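Villow Fittings List

A plain-text table of pipe fittings for people who repair old house plumbing.
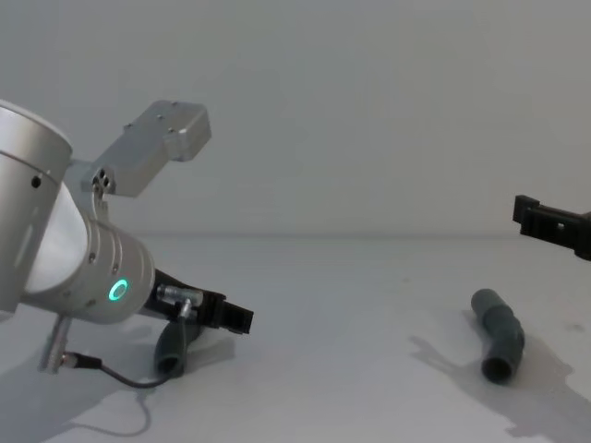
Two dark gray-green pipe fittings on a gray tabletop.

What is in it

The list has 900 rows, one per fitting. Each row gives the shape (elbow, tee, coupling, cap, reducer), the nominal size, the thread type, the material and a short note. Of these, 790 have been checked against a part in hand. The rest were copied from old parts catalogs and are marked "catalog" in the source column.

Files

fittings.csv – the main table
threads.csv – 23 thread types, with pitch and angle
names.csv – trade names and what they are called elsewhere
changes.txt – what was changed and when

Columns worth knowing

size_in is the nominal size in inches, written as a fraction. It does not match the outside diameter, so use od_mm if you are measuring with calipers.
end_a and end_b give the thread on each end. A blank means a plain end.
fits lists other row numbers that mate with this one.

Known problems

Thirty-nine rows have no wall thickness. The Tramix reducers are listed twice under different names, and the duplicates will be merged in August. Thambiah catalog sizes were rounded before we got them – treat the last digit with care.

Do not use this list for gas lines.

Use

Free to copy and change. Please keep the source column if you pass it on. Corrections can go in the Dirotau issue tracker, with the row number and your measurement.

Last updated 4 July 2018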